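4. Folding and sorting at the shared desk

4.1. Setting and participants

The observations in this section come from the after-school club Brirovel, where children leave their day clothes and change before the painting and theater hours. The clothes are kept by the club, washed by a small laundry named Perkach, and returned in mixed bags. Before they can go back to the shelves, each piece must be taken out, turned to the right side, folded and placed by size. This work is done by the club staff at an ordinary desk in the letter room, so called for its decoration. In the earlier literature on household work, folding is mostly treated as the last and the least interesting step of laundry. Our material suggests that it deserves more attention, in particular when the person who folds did not wear or buy the clothes.

We followed 33 sorting sessions. Three members of staff took part in all of them: Paloma Mahmoud, Alaric Blackwood and Valbona Dimitriou. The second author, Asger Brøndum, sat in the room and made written notes, and after each session he asked the person to explain the choices that were made. The interviews were short, in most cases only as long as it took to carry the finished piles to the shelves. Quotations are given in the words of the speaker, with small repairs of grammar where the meaning would otherwise be lost.

4.2. What the desk allows

The desk was not bought for this purpose. It served before as a computer desk, and the staff speak of it as too small for trousers and good enough for shirts. We had expected that the size of the surface would decide how a piece was folded. This was true in part only. For shirts, all three persons kept to the folding pattern they knew from home, even when a sleeve had to hang over the side for a moment. For trousers and long skirts they changed the pattern and made the first fold in the air, before the cloth touched the desk.

The staff also had opinions about the surface itself. Mahmoud found that a smooth top makes thin cotton slide away when one presses on the other end, and she put her forearm on the collar to hold it. Blackwood did not mention sliding at all. He folds more slowly and lifts the cloth between the steps, and so the problem perhaps does not appear for him. Dimitriou asked several times for a felt cover, which the club tried in April and removed again, as it collected threads.

4.3. The collar as a starting point

Among all pieces, the polo shirt received the most similar treatment from the three persons. Each began by finding the collar. The reason given was not always the same. For Mahmoud, the collar shows at once which side is the front. For Dimitriou, it is the only part of the shirt that "has a shape by itself" and can therefore be trusted when the rest is a heap. Blackwood looks for the label, and the label is near the collar.

After the collar was found, the next step differed. We separate two manners, which we call collar-first and hem-first laying. In collar-first laying, the collar is put down in its final position, far from the body, and everything else is pulled straight from there. In hem-first laying, the person holds the shirt by the shoulders, lets the hem touch the desk near the body, and lowers the collar last. The second manner needs more height and gives fewer creases. The first can be done sitting, and it was preferred at the end of the afternoon.

A difficulty of collar-first laying is that the body of the shirt gathers at the near side while the upper part is already flat. The folder must then choose whether to smooth the body toward the self or to shake the whole piece and begin again. In our notes, beginning again was rare. Mahmoud described it as "a loss of face before a shirt". More commonly the person took a pinch of the bunched cloth and drew it back little by little, and then corrected the sleeves. The sleeves react to every pull on the body, and for this reason Dimitriou leaves them for last, while Blackwood straightens them first and then does so a second time without any complaint.

4.4. Colors, stripes and the question of alignment

Shirts with a striped or edged collar were handled with more care than plain ones. The stripe works like a ruler: when the two sides of the placket do not meet, one sees it immediately, and the folder feels invited to correct. In plain shirts the same error stays hidden and is left. It would be too strong to say that decoration improves folding. It does make errors visible, and our participants acted on what was visible. Reginald Kincaid, who runs the laundry, confirmed in conversation that his workers also fold striped goods more exactly, although they are paid the same for both.

Color had a second use. The club sorts by size and not by color, but the staff remembered certain pieces by color and could say where these belonged without reading the label. The green shirts were known as medium, with or without truth. On one Thursday a small green shirt was placed on the medium shelf by two different persons, one after the other. We do not count this as carelessness. The rule "green is medium" had saved time on many afternoons, and a single exception was not enough to change it. Figure 6 shows a green polo shirt on the desk, with the body of the shirt still gathered.

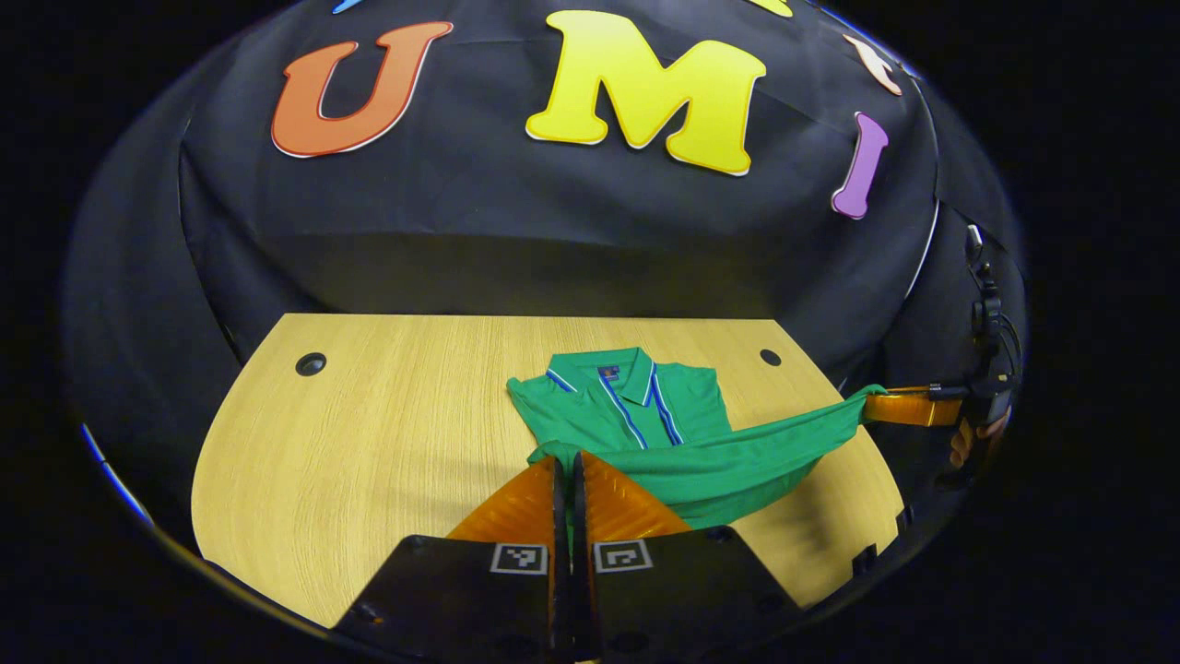 Figure 6. Green polo shirt with collar in blue and white piping. The upper part lies flat, the collar facing away, and one sleeve is stretched to the right.

Why does a person who folds for others keep the folding pattern of the own home, even when the desk does not suit it?

The habit is cheaper than the adjustment. All three members of staff could describe a better way for this desk when we asked, and Mahmoud even demonstrated one, but under the ordinary speed of the afternoon they returned to the movements they did not need to think about. Only when the home pattern failed completely, as with trousers, was it replaced.

4.5. Finished piles and their repair

A folded shirt is not finished until it has survived the way to the shelf. We noted many small repairs during this transport – a sleeve pushed back under, a collar pressed flat again with the thumb. These repairs are quick and were never mentioned in the interviews unless we brought them up. Blackwood denied making them, and laughed when he was shown the notes.

The height of the pile mattered more than we had assumed. High piles hold the lower shirts in good form by weight, but they lean, and the hand which supports them disturbs the edges. Dimitriou solved this by turning every second shirt, so that the collars, which are thicker, do not all come on the same side. Mahmoud knew this method and did not like it, as the children then cannot see all collars from the front of the shelf and pull out several shirts to find one. Here the interest of the person who folds and the interest of the person who takes are in open conflict, and the club has not settled it.

4.6. Limits of the material

The sessions took place in one room with one desk, and the three participants had learned folding as adults from family members. We cannot say how children, or workers trained in a laundry, would lay the same shirts. The presence of an observer may also have made the folding neater than usual, in particular during the first weeks. The notes on hem-first laying are thinner than those on collar-first laying, and the comparison of creases in 4.3 rests on the judgment of Brøndum and the staff alone. A second desk, deeper and covered with cloth, has since been placed in the same room, and the sessions at that desk are treated in Section 5.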